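Small kitchen, rubbish and packaging taking over the worktop. Where does it all go?

Reading time: 3 minutes

Posted by Kanyarat Inthanon, Jun 1, 2024

Hi all, first time asking on here so be gentle! We moved into a flat at Grandmont in the spring and the kitchen is lovely but tiny, and I can't keep on top of the bits. By bits I mean snack packets, drinks bottles, flattened boxes, all the stuff that isn't food and isn't washing up but still ends up beside the sink. I do a clear-up, go and make a cup of tea, and somehow the side is full again.

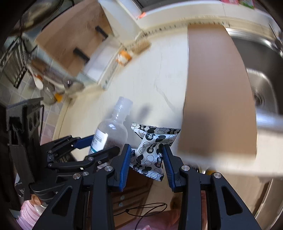

Larnell Home Help Club: Kitchens and Tidying

The cardboard is the worst of it. It always ends up by the sink (why is it always the sink?) and then I have to shift it before I can fill the kettle. The one bin we've got is a little round one that takes a carrier-sized bag, and it lives on the floor by the cupboard doors, so you have to go round it. I've looked at a Trivora pull-out bin but they want 3300 for it fitted, which is more than I'd like to spend on rubbish, and we're only renting until next July anyway. Has anyone sorted this out cheaply? Do I get a bigger bin, or a second one, or just train the family?

suksawat_sue

Second bin, definitely! We had exactly this in our old place and I went and bought one huge bin, and it was a mistake. It took so long to fill that it started to smell, and I was still putting bottles on the side because I didn't want them going in with the teabags. Now I have the small one for proper rubbish and a tall thin bag on a hook inside the cupboard door for bottles and anything else that gets recycled. The hook was 97 and I've never had to replace it.

Cardboard I don't let into the kitchen at all. Boxes get opened by the front door, flattened there, and slid down behind the shoe rack till somebody's going out. Took my lot about 3 weeks to get used to it, with a fair bit of nagging from me.

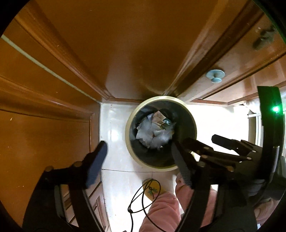 The other thing I'd say is empty the little bin every night whether it's full or not. Sounds wasteful on bags, I know, but mine are the thin white ones and they cost next to nothing, and once tissues and wrappers are piled up to the rim people stop pushing them down and start leaving things on the worktop instead. I keep the roll of new bags in the bottom of the bin, under the one in use, so whoever takes it out can put the next one straight in.

Grandmont Geoff

Ask your building office before you buy anything. Ours had spare bins.

potsandpans

I'd go for the pull-out, sorry. I paid 3000 for mine and you can take them with you when you move if you keep the screws. Measure the inside of the cupboard first, though, and watch out for the hinges, because I didn't and had to send the first one back. If you do stick with what you've got, try it on the other side of the room for a few days. Ours was in the wrong place for years.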